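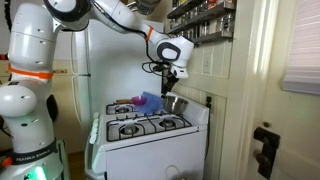 # How to give a white gas stove a proper clean (without losing your whole Saturday)

I've had a white gas stove in every kitchen I've ever cooked in, and I'm fond of them in the way you're fond of a dog that rolls in things. They look lovely when they're clean and they show you every single splash when they aren't. What follows is the routine I've settled into over the years. I do the quick version most evenings and the full one when I can't put it off any longer, which last time was March, and it showed!

## What you'll need

- Washing-up liquid, the ordinary sort
- Bicarbonate of soda
- A big stainless steel mixing bowl
- Two soft cloths, plus an old towel you don't mind ruining
- A washing-up brush and a retired toothbrush
- A wooden cocktail stick or two

I used to buy Urnura cream cleaner for the enamel and it's perfectly nice stuff, but I went back to bicarb when the corner shop stopped keeping it and I can't say the stove minded. Whatever you choose, keep wire wool and the green side of the sponge well away from white enamel. It scratches, and then the scratches hold the grease, and you'll be looking at faint grey lines for ever after.

## Before you start

Turn every knob to off and let everything go completely cold. Cast iron hangs on to its heat for ages, so if you've just made supper, go and have a cup of tea and come back later. Open a window too if you can.

## Step 1: Lift off the grates

Take the grates off one at a time and lay them on the old towel. They're heavier than you expect, and dropping one on the cooktop is how enamel gets chipped (I have a small chip of my own, and a plant pot's worth of regret to go with it). If yours are different shapes front and back, as they often are, have a look at how they sit before you move them. It saves a lot of muttering at the end.

## Step 2: Wash the cast iron

Fill the sink with hot soapy water and give the grates a good going-over with the brush. Most modern ones have a coating and don't mind a soak of 10 minutes or so. If yours are bare cast iron, skip the soak, wash them quickly and dry them straight away, then rub on the thinnest smear of cooking oil. For stubborn black crusts, make a paste of bicarb and a little water, dab it on and leave it while you get on with the rest.

## Step 3: See to the burners

Lift away the burner caps and any loose rings, if your model lets you, and drop them into the mixing bowl with warm water and a squirt of washing-up liquid. I like the bowl better than the sink for this, as small parts don't get lost under the grates and you can carry the lot over to the table and sit down.

Scrub gently round the edges with the toothbrush. If any of the little gas holes are blocked, ease the dirt out with a cocktail stick, and never with anything that might snap off inside. Keep water out of the burner openings on the stove itself. Then dry every part, and dry it again, and leave it on a cloth for a while.

## Step 4: The cooktop

Wipe up the loose crumbs with a dry cloth first or you'll only be making porridge. Then go over the whole top with warm soapy water, well wrung out. Anything burnt on gets a spoonful of bicarb paste and a damp cloth laid over it. Give it 9 minutes by the kitchen timer, wipe, and go again if you need to. Rinse with clean water and dry with the second cloth, otherwise the white dries streaky.

## Step 5: Knobs and oven door

Knobs collect more grease than you'd believe, especially underneath. Some pull straight off and some don't, so check your booklet before you tug. I wash mine in the bowl once the burner parts are out, and wipe the panel with a barely damp cloth. Don't spray anything directly on to it.

Finish with the oven door, working from the top down, and go carefully round the handle where sticky fingers have been.

## Putting it all back

Make sure the burner parts are bone dry, then set each cap down flat and give it a small wiggle to check it's seated. Grates next, then knobs. Light each burner in turn. You want a steady blue flame all the way round. If it's patchy or yellow, turn it off, let it cool, and check the cap and the holes again. If it still isn't right after that, leave it off and ring a registered gas engineer. And if you ever smell gas, turn it off at the supply, open the windows, and get outside before you make the call.

Wash the bowl last, and dry it well if you're fussy about water marks, as I am.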